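Tultedley Kitchen Table Set
Simulated two-hand demonstrations for training manipulation policies

Tultedley is a ready-made set of recorded demonstrations on one simulated table. It is meant for teams who already have a training pipeline and need more examples of a humanoid hand working among household objects: a bottle, a bowl, a plate, a hot plate with its knob, a chest of drawers.
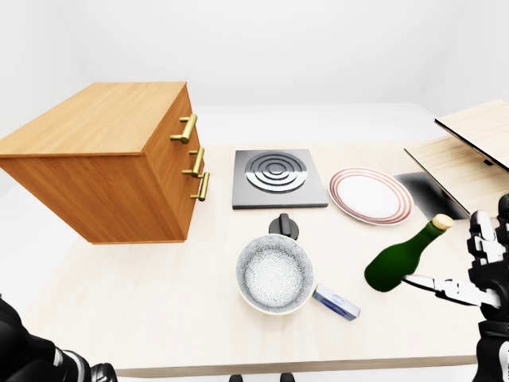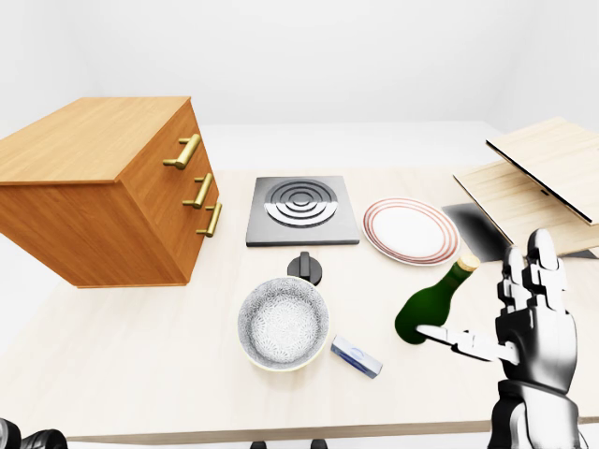
The green bottle and the right hand, from the Tultedley set.

The set contains 414 demonstrations. Each one was driven by a human operator in our Gritent teleoperation software, with both arms recorded even when the task needs only one. We kept the small corrections of the operators in the data, as in our experience the policy learns to recover from them.

What you receive
Camera views, joint positions and hand commands, all stored at 30 steps per second
A written instruction for every demonstration
The scene files, so you can replay an episode or render it again with other lighting
A short loader script in Python

Please note that failed attempts are delivered in a separate folder. They are labeled but not cleaned, and you should not mix them with the rest before you have looked at them.

The Modise extension brings the total to 778 demonstrations on the same table. It can be ordered later -- the file format is identical and nothing has to be converted.

License and delivery
One license covers one research group or one company site. The download link stays valid for 45 days after the order. If your arm is different from ours, write to Diane Lapointe at the Cominmont office before you buy, and she will tell you which parts of the data you can still use.

Page updated 11/7/24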